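Search products Enter keyword or part number Go

Workness Table Wipe Kit

I've been selling benches and bench gear for long enough to be suspicious of anything that says it'll do my chores for me, so I ran the Workness kit in our Flaltcombe shop before I put it on the site. It's $2200 with the arm mount, the two-finger gripper and a pack of cloth pads (the arm is extra, sorry!).

So can it clean a table yet? Mostly! It wiped 100 tabletops for me and I was happy with 89 of them. The other 11 had crumbs pushed into a corner and left there, and I went over those myself with a rag. Pale wood with a bit of shine is the tricky one, as a bright patch of light can read as a spill and the thing will keep scrubbing at it.

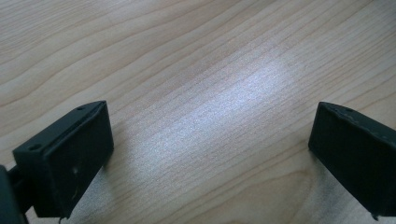 Will it put the dishes away too?
Plates and mugs are beyond this kit for now, and I'd stick to wiping and picking up small dry things like pens, clips and bottle caps.

Halldóra Steinarsdóttir at Fultov has one in her frame shop and uses it for sweeping up offcuts between jobs. She's faster by hand, she says, but she likes coming back from lunch to a clear bench. I'm with her on that. For a busy family kitchen I'd wait for the next version, which Workness has down for June.

Fits Fakhoury arm mounts. Spare finger pads sold in pairs. Ask me before you order if your table is narrower than your arm's base, and I'll talk you out of it if I have to.

– Brynhildur

112 shares 11 comments

© Brynhildur Overgaard, Flaltcombe | Contact | Back to top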